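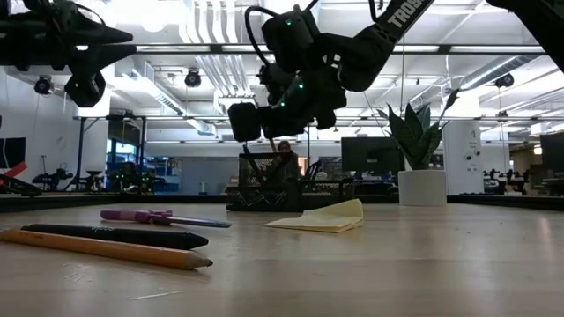 The desk with a pencil, a black marker, a pad of sticky notes and the wire-mesh organizer.

Small things for the desk: gallery
20 November 2024

On this page we collect what we learned about keeping a work table in order. We are a small office in Prikport, and in September we moved to new rooms in the Zupan building. When you move, you find out how many pens you own. We found also three staplers, a lot of dry glue sticks and a box of paper clips which had become one big paper clip.

After the move we decided that every table gets the same few things: something to write with, something to cut with, paper for short notes, and one organizer. All other supplies live in the cabinet by the door. Many people asked us which things we kept and how we use them, so I wrote some lines for each.

The pencil
It is yellow, made of wood, and sharp. We use pencils for everything that can still change, for example the vacation plan and the measurements for shelves. Please sharpen it over the bin. The good sharpener is in the top drawer of the cabinet and it should go back there.

The marker
A black one lies next to the pencil. It is for boxes, folders and labels. Before, we had markers in six colors and each department had its own system, so the archive looked very cheerful and it was hard to find anything. Now all labels are in black, with the year first and then the subject. Close the cap until you hear the click.

The sticky notes
Pale yellow is still our favorite, because pencil and marker are both easy to read on it. The sheets at the top of the pad curl a little at the back. If this disturbs you, pull the note from the side and not from the bottom up, then it stays more flat on the wall. We ordered a carton from Weltus with 100 pads and I think it will be enough for a long time.

The organizer
Black wire mesh, with a low tray and a taller compartment on the left side. It stands near the back of the table. Long things go in the tall part, and the pad fits well in the tray. What I like in the mesh is that you see from outside if something is inside. Also the dust falls through, so sometimes lift it and wipe under it. We compared it with a closed plastic box from Vanar, which was also nice, but small things disappeared in it for weeks.

The table
Light wood with a visible grain. It has a few faint scratches and some light smudges, as a table has when people work on it. For cleaning, take a soft cloth, a little warm water and one drop of dish soap, and wipe along the grain. Do not use the rough side of the sponge. For marker spots we try first a white eraser, and it helps more often than I expected.

At the end of the day
Put the pencil and the marker back in the organizer, throw away the notes which are finished, and leave the front part of the table free. It takes two minutes. The list of supplies for ordering hangs inside the cabinet door, and you can write on it what is missing.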